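Fillholm Cube Shelving, White: Review After Four Months

Posted 11/9/18
Filed under: Storage, Furniture

I bought the Fillholm in July to replace two mismatched bookcases in a back room. It has now been in use long enough to say something about the panels, the hardware and the finish. This was a retail purchase at the Plundura store in Toledo, at full price.

What you get

The unit ships flat in two cartons. The heavier one holds the outer panels and the long shelf boards, the other the dividers, backs and hardware. Carry them separately. Both cartons have foam at the corners only, and one long board in my set had a crushed edge. Plundura replaced it in 12 days without asking for the old one back.

The boards are smooth, matte white on every face that shows, including the inside of the compartments. The cut ends that face the wall are raw. If you plan to use the unit as a room divider, order the finishing strips, which are sold separately.

Assembly

Two people, one long afternoon. The printed instructions are drawings only and are accurate except at step 6, where the divider is shown upside down. Check the pilot holes before tightening anything. The cam locks are a standard type and took a quarter turn each with no stripping. I used a hand driver throughout. A drill on the low setting would probably be fine for the long screws but not for the cams.

The order matters more than the manual suggests. Shelves and dividers are interlocked, so a divider that goes in a little off true will push every joint above it the same way. I squared each row before starting the next. The back panels slide into grooves and do a good share of the work of keeping the unit square. Do not leave them out to save time.

It has to be built lying down and then tipped up. Measure the diagonal against your ceiling height first. Mine cleared, with little to spare. 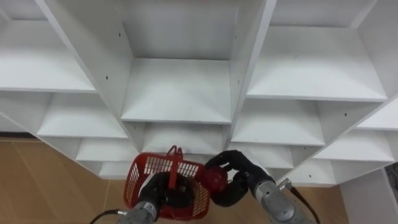 Wall anchors are included and should be used. The supplied brackets are thin steel and adequate, but the wall plugs are soft plastic and I replaced them with better ones from the hardware store. On an uneven floor you will want shims, as there are no leveling feet.

Load and sag

The label rates each compartment for a modest load and I have stayed under it, with one exception. I put a 200 lb total of paper and hardcover books across the bottom two rows and left it there for three months. A straightedge along those shelves shows no bow I can measure. The short spans help. The upper rows hold light things and I would keep it that way for stability.

Bins

Square fabric bins from Plundura's own line fit with a small gap on each side. The Seltden bins I already owned are slightly too wide at the rim and drag on the dividers. They go in, but the rims have started to rub the finish. Measure the rim and not the base.

Finish and cleaning

The matte surface hides fingerprints better than the gloss units I have used and shows pencil and shoe scuffs worse. A damp cloth with dish soap removes most marks. A melamine sponge removes the rest and leaves a faint shiny patch – visible only at a low angle, but permanent. Dust settles on the shelf surfaces and needs wiping every couple of weeks in compartments without a bin.

There was a noticeable smell from the boards for the first week. It cleared with the window open.

Complaints

The spare hardware bag had two cams and no dowels, and dowels are what people lose. The raw rear edges should be covered at this price. The unit is also awkward to move once built. I dragged it a few inches to reach an outlet and one of the lower joints opened slightly. It closed again when I retightened the cam, but I would empty it completely and lift it next time.

Rating: 4 out of 5. One point off for the edges and the wall plugs.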